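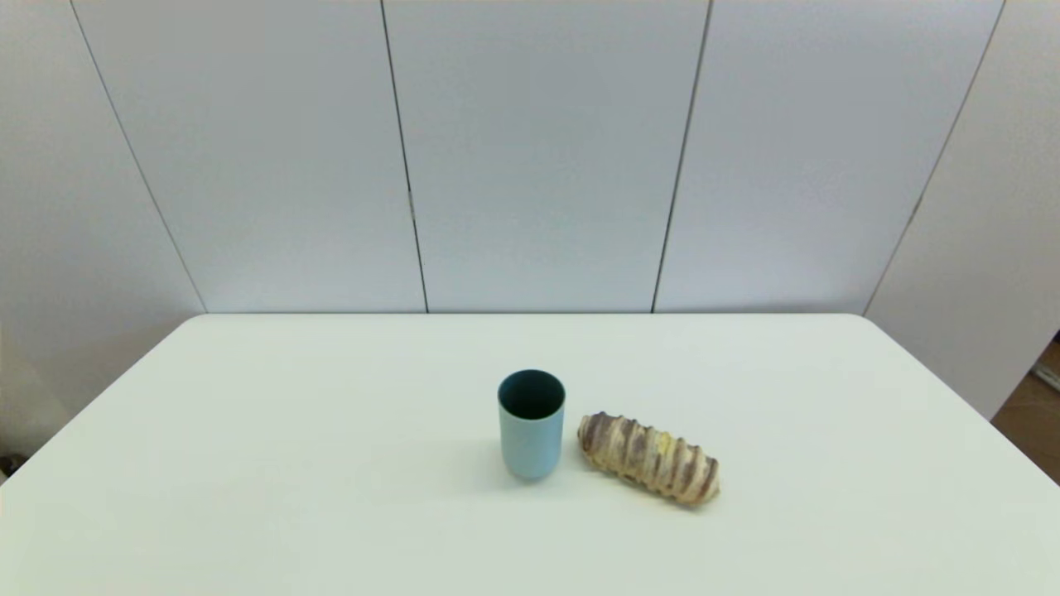

Vaso azul claro sobre una mesa blanca.

Preguntas frecuentes sobre el recuento de hablantes de dendel

Actualizado el 17 de mayo de 2021

¿Cuántas personas hablan dendel hoy?

Depende de a quién se le pregunte, y conviene desconfiar de quien conteste deprisa. El censo comarcal de Jakarthorpe da 3.197. Nuestra revisión, hecha casa por casa en los valles y con una entrevista corta en la lengua, se queda en 2.783. La primera cifra es la que circula en folletos y discursos. La segunda nos parece mejor, aunque tampoco pondríamos la mano en el fuego por ella.

¿De dónde sale la diferencia?

De la pregunta. El formulario comarcal decía «¿Pertenece usted a una familia dendel?» y las respuestas afirmativas pasaron al informe como hablantes. Hay gente que se considera dendel, con toda la razón, y no sabe pedir agua en la lengua. También ocurre al revés: en la ribera encontramos a varios hablantes fluidos que se declaran yaman porque se casaron allí y llevan media vida en aldeas yaman.

¿Dendel y yaman son el mismo pueblo?

Algunos manuales escolares lo afirman sin citar a nadie. Las dos lenguas comparten bastante vocabulario agrícola y muy poca gramática, y los matrimonios mixtos son corrientes. Si eso basta para hablar de un solo pueblo es una discusión que a los propios interesados, por lo que hemos oído, les aburre mucho. Usamos los dos nombres porque ellos usan los dos.

¿Y los dindetti?

«Dindetti» aparece en los mapas antiguos como si fuera un tercer grupo. Fanni Lengyel, que revisó la documentación de la época, cree que es simplemente el nombre que los yaman daban a sus vecinos de las tierras altas, recogido por un cartógrafo que no preguntó más. Es una hipótesis razonable. No hemos encontrado a ninguna persona que se llame dindetti a sí misma, pero en dos aldeas del norte no pudimos trabajar, así que la dejamos en hipótesis.

¿Qué mapa debo usar entonces?

El nuestro, con cautela. Los colores planos engañan: una mancha verde que ocupa medio valle puede corresponder a tres aldeas y mucho monte vacío. Por eso marcamos cada localidad con un punto y no dibujamos fronteras. Nos han pedido una versión con fronteras varias veces, casi siempre para presentaciones. La respuesta sigue siendo no.

¿Cómo deciden quién es hablante?

Con una conversación de unos 5 minutos sobre asuntos corrientes: el tiempo, la familia, el camino al mercado. Quien la mantiene cuenta. Quien entiende pero contesta en otra lengua va a una categoría aparte, la de hablantes pasivos, donde tenemos registradas 253 personas que no están incluidas en el total. El método lo propuso Jonatan Sjögren y tiene un defecto conocido — favorece a los habladores. Un anciano tímido puede acabar mal clasificado, y seguramente alguno lo está.

He leído que la lengua desaparecerá en una generación. ¿Es cierto?

No lo sabemos, y quien lo publicó tampoco. La predicción partía de una sola escuela y suponía que los niños que no hablan dendel en el patio no lo hablan en casa. Hay motivos de preocupación, sobre todo entre las familias que bajaron a la ciudad, pero una fecha de defunción exige más datos que esos.

¿El programa de escuelas bilingües está funcionando?

El informe oficial dice que sí y mide el éxito en aulas inauguradas. Sobre cuánto aprenden los alumnos no trae nada. Hemos solicitado los resultados de las pruebas orales y seguimos esperando.

¿Las comunidades están de acuerdo con que se las cuente?

Unas sí y otras no. Las dos aldeas del norte dijeron que no, y por eso aparecen en blanco. Blanco significa «sin datos», no «sin habitantes», confusión que ya hemos visto impresa.

¿Puedo citar estas cifras?

Sí, siempre que indique la fecha de la página y qué se contó: hablantes activos entrevistados. Si necesita un número de «población dendel», ese no lo tenemos.

¿Cuándo habrá datos nuevos?

La próxima visita está prevista para octubre, si el camino de la ribera está abierto. Las correcciones de nombres de aldeas se aceptan en cualquier momento, a ser posible con la grafía que usen los vecinos y una nota sobre quién la proporcionó.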